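Sorting small parts at the bench: bins or drawers?
Forum: Workshop and Bench Setup

Kashindye36
Hello all. I repair pinball and vending parts at home and my bench is always a mess. In February I moved everything out of the small drawers and into open yellow bins, with one metal tray in the middle for the part I am working on. I put white paper in the tray, so that a small screw is easy to find.
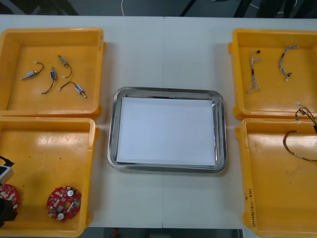

My layout: two bins on each side, tray in the center. The solenoids are in the top left bin.

My question is about the wires. Each solenoid has a thin black lead with a white connector, and when I keep 30 of them in one bin they make a knot. Is there a simple way to stop this?

brastard
Small zip bags, one solenoid in each. Drawers are better too, in my opinion. Open bins collect dust, and dust goes into the plunger.

Kashindye36
Thank you. I tried bags, but I open and close them all day and it makes me slow.

fidell_9
I don't agree about drawers. With a drawer you forget what you have and you order it again. Open bins are fine if you put a cover on them at night. For the leads, fold each one 3 times and use a soft tie.

brastard
A cover is one more thing to lose – but okay, for a home bench it can work.

gestitura
Is that marker on the rim of the bin? I would use a printed label on the front side. Handwriting on plastic goes away when you clean with alcohol.

Kashindye36
Yes, marker. I will try labels, and also the soft ties from fidell_9. Do you change the paper every day, or only when it is dirty?

fidell_9
Only when it is dirty. Mine stays for a week.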